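Release-state labeling

Release-state labeling is a method for annotating robot demonstration data in which the end of a pick-and-place episode is graded by the contact between object, fingers and container, and not by a single success flag. It was developed at the Trusow laboratory in Brudurham for training policies on container placement, where an object has to be let go inside a bowl, tray or bin. The reference task is the placement of a green rectangular block in a round wooden bowl with a two-finger gripper.

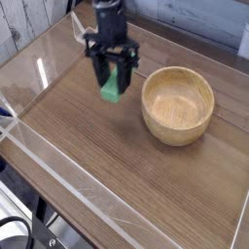
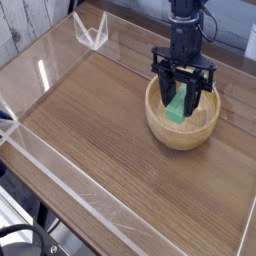
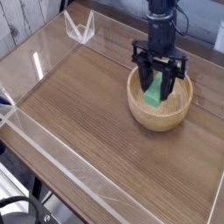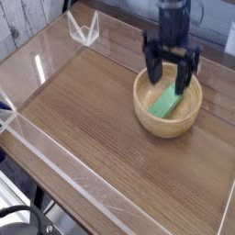 Block-in-bowl task at the Brudurham bench. The block is held clear of the table in the first picture, stands upright between the fingers inside the bowl in the second and third, and lies diagonally in the bowl in the fourth.

Ksawery Piątek objected to the choice of task in a written response to the first report, arguing that a bowl forgives almost any release and that a label set tuned on it would say little about a slotted tray or a box with a narrow mouth. He asked for the same comparison on a container that punishes a bad release angle. The authors accepted the point in part, and the tray experiments described below were added to the second version.

Background

Demonstration sets for manipulation are commonly labeled once per episode. An episode in which the block ends in the bowl is marked as a success whether it was set down, dropped from above the rim or pushed off a finger that had not let go. Jolanta Kwiatkowski and Urszula Pietrzak noted that policies trained on such labels opened the fingers at widely varying heights, and that the variation was already present in the demonstrations. The binary label hid it.

States

The method assigns one of five states to every time step in the last part of an episode:

Carried – the object is held and touches nothing but the fingers.
Entered – the object is held and its lowest point is below the rim of the container.
Supported – the object is held and also bears on the container.
Leaning – the grip is open but the object still touches at least one finger.
Free – the object touches only the container.

An episode may skip states. A drop from above the rim passes directly from carried to free, with a short unlabeled interval while the object falls. Leaning is the state that annotators most often disagree on, as a fingertip resting against a block can look the same as one just above it from a single viewpoint. The labeling guide tells annotators to mark the step as uncertain when the gap cannot be resolved, and uncertain steps are left out of the loss.

Training

The labels are used as an auxiliary target. A small prediction head is attached to the policy's image encoder and trained to output the current state, while the main head predicts motion and finger opening. The auxiliary head is removed at run time. In a second variant, called gated release, the head is kept and the open command is blocked until the predicted state is supported. Farah Nugroho introduced this variant after finding that the auxiliary target alone reduced early openings but did not remove them.

Results

The bowl set, distributed under the name Skorkach, contains 3,000 episodes, of which 2,000 carry release-state labels. The remainder have only the binary label and serve as the baseline material. Each trained policy was run for 35 trials per container position. The auxiliary target lowered the spread of release heights at every position tested. Gated release lowered it further but lengthened the episodes, and in some trials the arm held the block against the bottom of the bowl without opening. These stalls were traced to shadows cast by the fingers on the inner floor of the bowl, which the state head read as a remaining gap.

On the slotted tray the auxiliary target gave a smaller gain than on the bowl. Gated release performed worse than the baseline there, mainly through stalls at the slot edge. Aniela Michalski later replaced the hard gate with a time limit, after which the fingers open regardless of the predicted state. This removed the stalls on both containers at the cost of a few early releases on the tray.

Limitations

The state definitions assume a rigid container and an object that keeps its shape under grip. Soft objects may be supported and still deform on opening, and the guide has no state for this. Labeling is also slow – most of the work falls on the short interval between supported and free.

See also

Wróbel contact notation
Placement height estimation
Gated release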